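Chapter 5
Sorting and Grading by Appearance

Contents of this chapter
5.1 Attributes, classes and grades
5.2 Writing a grading rule
5.3 Agreement between graders
5.4 Cost of a wrong grade
Review problems

Before you begin

This chapter uses the terms lot, sample and tolerance as set out in Chapter 2. Readers who skipped the section on sampling plans should go back to it before starting Section 5.3. The tables cited in the text were revised for the July 2019 printing, and page references to earlier printings do not apply.

Introduction

Most goods are judged by eye at least once before they are sold. A buyer looks at the color of a fruit, the grain of a board or the finish of a molded part, and places the item in a group. When the groups have no order, the work is called sorting. When they run from better to worse, it is called grading. The two tasks share many of the same tools, but their errors are measured in different ways, and the difference affects how a packing line should be checked.

An attribute is any property that can be noted without changing the item. Color, outline, surface texture and size class are attributes. Sugar content is not an attribute in this sense if the test requires a cut sample. A class is a set of items that share stated values of one or more attributes. A grade is a class with a rank.

Color is the attribute used most often and the one most often misused. A single color name may cover a wide range of shades, and two graders may draw the line between yellow and orange in different places. Objects with several colored faces raise a further problem: the color recorded depends on which face is turned toward the grader. For such objects the rule must state the face to be read, or it must rely on shape alone. 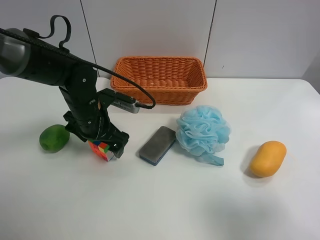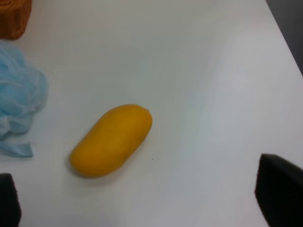
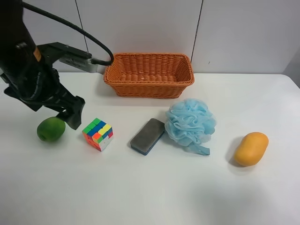

Figure 5.1. Objects for classing by color and outline. Top: puzzle cube, several face colors. Center: mango, yellow skin. Bottom: green fruit.

Consider a packing house that handles fruit for the Alon district market. In January the house received a lot of 2,781 pieces. The written rule at that time had one line on color, which read "good color for the type." Two graders worked the lot separately. They placed 926 pieces in different grades, so the rate of disagreement was 33.3 percent. Nearly all of these pieces lay on the border between the first and second grades.

The house then adopted the Bustamante card, a printed strip of five color steps held beside the fruit under a fixed lamp. The card does not remove judgment from the task. It limits the judgment to a choice between two neighboring steps. Section 5.2 gives the procedure for making such a card, and Section 5.3 shows how to test whether it has lowered the rate of disagreement by more than chance would allow.

Outline is treated second. It is usually described by the ratio of length to width, with an added note for curvature. The ratio is taken along the longest axis regardless of how the item lies on the table. Items with a ratio close to 1 need no axis, and the width may be taken in any direction.

5.1 Attributes, classes and grades

Let a lot contain N items, and let each item carry k recorded attributes. A classing rule assigns every possible set of attribute values to exactly one class. A rule that leaves some sets without a class is incomplete. A rule that assigns some sets to more than one class is inconsistent. Both faults are common in rules that have been amended over several seasons, and both can be found by listing the sets in a table before any item is handled. Table 5.1 does this for the Ulard rule, which has two attributes and four classes.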